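Most marks on a finished wooden table sit in the finish and not in the wood. Identify the finish before choosing a cleaner. Put a drop of water on an underside edge and leave it for 2 minutes. If the drop stays domed, the surface is sealed with lacquer or varnish. If it flattens and darkens the wood, the surface is oiled or bare, and only the last section of this page applies.

## Reading the surface

Close the curtains on one side of the room and look across the top at a low angle. Scratches in the finish show as fine lines that vanish when you move your head. Scratches in the wood stay visible from every side. Grain can hide both, so check light-toned tops twice, once from the end and once from the long side. On veneer, press gently along the edges with a thumb. Any movement or clicking means the glue has let go, and water must be kept off that area until it is repaired.

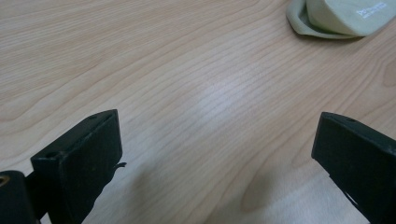
## Routine cleaning of sealed tops

1. Lift crumbs and grit off with a dry cloth. Do not rub; grit under a cloth is the usual source of fine scratches.
2. Mix 2 drops of washing-up liquid into 600 ml of lukewarm water.
3. Wring the cloth until it no longer drips, then wipe along the grain.
4. Wipe again with plain water and dry at once with a second cloth.

Spray polish containing silicone is best avoided. It leaves a film that stops later repairs from sticking. Lisness cream and the plain Ernis wax both come off with white spirit if a repair is needed.

## Choosing cloths

Old cotton socks make good dusters. They fit over the hand, reach around legs and rails, and can be washed at 60 degrees. Use them inside out if the inner side is softer. Sort out any with printed grips, as the dots drag on a glossy finish. Wash new or brightly coloured ones twice before use on pale wood, and keep fabric softener out of the machine – it leaves streaks. 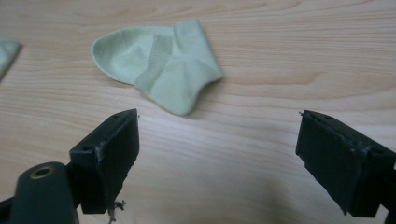

*Pale ankle sock, laid flat.*

## White rings and dull patches

A white ring is moisture held in the finish. Leave it overnight first, as many clear without help. If it remains, lay a dry cotton cloth over the mark and pass a warm iron across it for 9 seconds, with the steam off. Lift, check and repeat if the mark has faded. Stop if the finish feels tacky. Do not use this method on loose veneer.

## Oiled or bare tops

Skip the soap. Wipe with a barely damp cloth, let the top dry fully, then rub in a thin coat of Lacroix or Collach table oil along the grain. Remove the excess after the time given on the tin. Oily cloths can heat up and catch fire by themselves, so spread them flat outdoors until stiff before putting them in the bin.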